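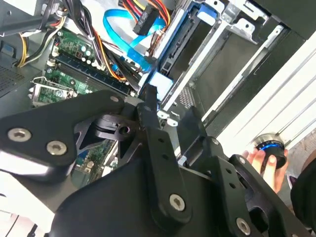
Does the planner know where the cables are?
Project report, Nobuhle Mokoena and Fidel Godoy, 28th July

We doubted the claim that Ivska, our motion planner, needs no model of loose wiring. It treats the open PC as a fixed box. 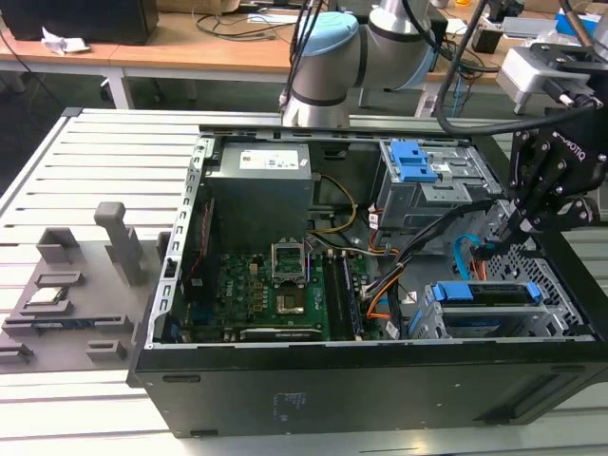
Fig. 1. Gripper in the case, near the drive bays.

In simulation 29 of 200 plans failed. We don't trust that number, as the simulated case has no cables in it at all. 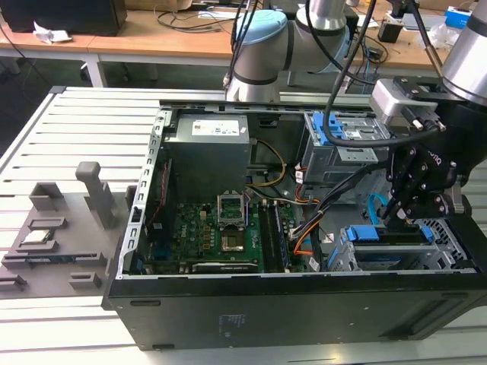 Our collision checker, Elta, only tests against rigid parts. A light blue SATA cable drops down near the gripper, and Elta has no entry for it. Padding the drive cage by 2 cm hid the problem and made more than 3 reachable poses vanish.

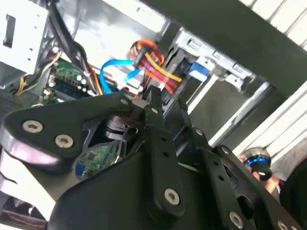 What we would change
Build the map from depth data before every plan. We are not sure thin wires will show up in it, and haven't tested that yet.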